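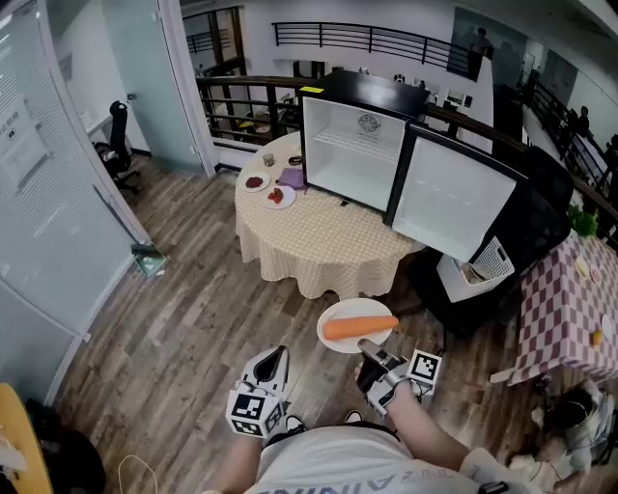
A carrot, a plate and a pair of hand-held grippers at the Rirnus workspace.

I've carried plates to a fridge my whole life and never once thought about my thumbs. Ten minutes at Rirnus cured me of that. Zihan Xu handed me a pair of grippers, pointed at the round table with the checkered cloth and told me to put dinner away. I dropped the plate. Then I dropped it again, and the second time I took a pepper down with it!

The project is called Wistidel, and the idea behind it is easy enough to say over coffee. If you want a robot to learn a kitchen chore, somebody has to show it. The usual way is to sit at a set of controls and drive the robot's arms through the job, over and over, which is slow and makes your shoulders ache (I tried that too, at a different lab, and I was terrible). Wistidel leaves the robot out of it. You hold the grippers yourself, you walk around, you do the chore, and the cameras and those square black-and-white markers keep track of where your hands went. The robot gets the recordings later.

Zihan and Deming Ye have been collecting these since last May. When I visited they had 741 demonstrations of the fridge job from 17 people, and Deming could tell most of the people apart by how they handled a plate. Some pinch it way out on the rim and hope. Some sneak up on it from the side.

What I'd really come for was the tilt problem. Their first model learned to grab a plate beautifully and then treated it like a book, just swung it any which way, and the food went on the floor. From a camera in the room, a plate tipped a little looks an awful lot like a plate held flat. So they leaned harder on the view from the gripper, where the rim is right up against the lens and the food is practically in your face.

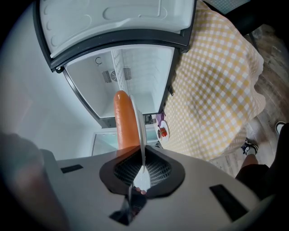

Deming's fix was to have the model guess, at every moment, how the plate was sitting before it was allowed to pick its next move. It's an extra bit of homework, basically. He trained one version with the homework and one without, on the same recordings, and ran both on a robot with food they hadn't practiced on. The plain version got 88 plates onto the shelf with everything still aboard, out of 200 tries. The new one managed 149.

I said that sounded fantastic and Deming made a face. A lot of the 51 misses were the door. The plate would be fine, the sausage would be fine, and then the arm would clip the edge of the door on the way in. Yuzhen Bai, who runs the robot trials, thinks people turn their whole body to get around a door without noticing, and the grippers only catch part of that. She wants more recordings from the head camera. Deming wants to try a smaller plate first. They'd clearly had this argument before I got there and I'd guess they're still having it.

A paper is in the works, with the recordings to be released alongside it once Zihan has finished weeding out the bad ones. Mine are in the bad pile. I asked.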